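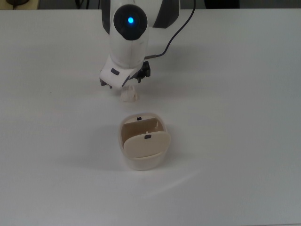 Tabletop bin

A tabletop bin (also desk bin, counter bin, crumb bin) is a small lidded waste container made to stand on a table, desk or counter instead of the floor. It takes light dry trash - tissues, tea bag wrappers, pencil shavings, cotton pads, receipts. Capacity is usually under two liters. Larger ones exist but tend to be sold as bathroom bins.

Name

"Tabletop bin" is the common store term. "Crumb bin" is older and mostly for ones used at meals. In some catalogs the same item is listed under "desk organizers", which makes it hard to find. Not to be confused with the table crumber, a scraping tool used by waiters.

History

Small waste bowls have been set on tables for a long time, mainly for tea leaves and bones. Lidded versions in molded plastic came much later. The Teltow pattern, a short round bin with a push lid, was sold in two sizes and is still copied. Imora followed with a rounded-rectangle body that sits flat against a wall or monitor stand. Early Imora lids had a stiff spring and were known for tipping the bin over when opened one-handed. Later runs got a heavier base. The Grukevel, a clip-on bin for the edge of a workbench, belongs to the same period but is usualy treated as a separate type.

Household writer Tia Lightfoot covered the subject in a July column on small rooms, later reprinted as a pamphlet, the Lightfoot list. Most of the sizing advice in circulation goes back to it.

Construction

Body - plastic in most cases, sometimes tin or bamboo. Pale colors sell best, cream and white above all. Translucent walls are common because the fill level shows through without opening the lid.

Lid - three main kinds. Push-to-open with a latch at the front; swing lid, pivots both ways and closes by itself; lift-off. Hinged lids that stay up on their own are preferred for desk use, as both hands can be busy. Latches wear out first. Replacement lids are seldom sold separately.

Liner - either a removable inner bucket or a bag held by a ring. Plenty of owners use no liner at all and rinse the body.

Base - felt or rubber feet on better models. A bin under 200 grams slides when the lid is pressed.

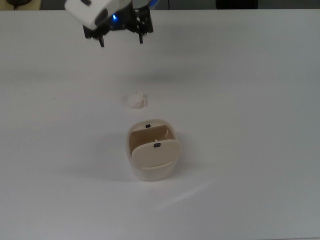
Use

Paper tissue is the main load. A used tissue is normally crumpled before it goes in, which keeps the damp side inward but takes up far more room than the same tissue folded. The Lightfoot list gives 17 crumpled tissues for an 800 milliliter bin and 40 folded, pressed down once. Results vary with brand and ply.

Crumpled tissue springs back a little after it is let go. A wad that looks small in the hand may catch on the rim or lid of a narrow bin, so it's best dropped over the middle of the opening and not along the side. Two-ply is worse for this than single.

Other suitable contents: thread ends, labels, candy wrappers, eraser dust. Not suitable: wet tea bags, fruit peel (smell within a day, less in summer), anything hot, batteries, blades. Broken glass should never go in - the walls are thin and the bins are emptied by hand.

Placement

On the side of the writing hand, a forearm away. Lid hinge facing away from the user. Placing the bin behind a screen or lamp looks neater but it then gets used less, and tissues collect on the table instead. At shared tables the bin goes in the center.

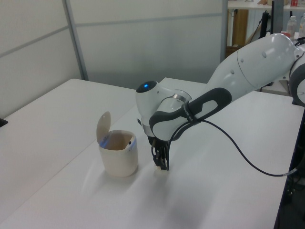

Cleaning and emptying

Daily for kitchen tables, every two or three days for desks. Tip into a larger bin, knock the base once, wipe the rim. Warm water and dish soap weekly. Dry with the lid up - a closed damp bin goes musty fast, and beige interiors stain from tea and coffee. Baking soda lifts most of it. Translucent plastic turns cloudy in the dishwasher and the lid can warp so it no longer latches.

Paper lint gathers in the hinge. An old toothbrush gets it out.

Criticism

Tabletop bins are sometimes called redundant where a floor bin stands in reach. There is also the hygeine argument, used tissues near food, which is why lidded types are advised for dining tables and open ones are not. Lightfoot herself recommended one per room at most. 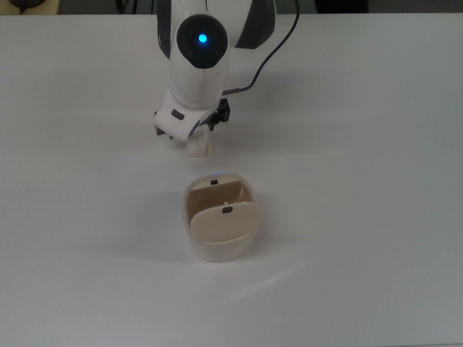

A tissue-sized bin with its hinged flap tilted forward and a small pale item held over it.

See also

Pedal bin
Wastepaper basket
Table crumber
Slop bowl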